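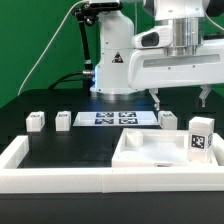

Helen Varga
Senior Writer, Collections and Teaching

White on Black
The white block and its tray keep a place in the study room

The study room at the Grarnance Institute opens at 8 on Friday mornings, and the first task of the day is to clear the tables. Paper goes back to the shelves, pencils go into the drawers, and the block sets are brought out of the cupboard for whichever class has reserved them.

Four white blocks and an open white tray on a black tabletop make a modest arrangement. It is also a useful one. Against a dark surface a pale block shows its edges clearly, and a student who has been asked to judge height or spacing has little else to look at. Bright color, the usual attraction of a block set, is absent. The teaching staff regard that absence as the chief merit of the set.

The Institute holds 64 block sets in its lending collection. Most are painted, and several came from the Ornesus bequest, which is strong in alphabet blocks and architectural sets with arches and columns. The plain white sets were a later addition, ordered through the Smits workshop when the course in form and proportion was revised. They are now the most frequently borrowed items in the collection, and the waiting list in September runs to 30 names.

The course begins with placement. Students set the blocks down, leave them for several minutes, and return to draw them from a seated position. In the following session they move a single block and draw the group again. The change can be slight, and instructors ask for it to be slight. A tall block brought forward by the width of a finger will alter every gap in the drawing, and students who have drawn for years are often surprised by how much must be corrected.

The tray receives less attention in the printed course guide than it perhaps deserves. It was supplied for storage, and early versions of the guide mention it only in the closing paragraph on tidying. Instructors have since given it a larger part. An open tray has an inside and an outside, a rim and a floor, and blocks placed in it must be read differently from blocks standing on the table. The Nidano exercise, named for the town where the Institute holds its summer school, consists of packing blocks of unequal height into a tray so that none leans on its neighbor. It is harder than it sounds - most groups need more than one attempt.

Care of the sets is simple but strict. White surfaces take marks from graphite, and borrowers are asked to wash their hands between drawing and handling. Blocks are wiped with a soft, dry cloth. The tabletops are wiped as well, as dust on black shows in even the weakest light and has found its way into more than one finished drawing. Chipped blocks are withdrawn and kept for use in the shadow studies, where a damaged corner does no harm.

Loans are for 7 days and may be renewed once. Sets should be returned to the study room desk with their trays, and any missing block reported at that time.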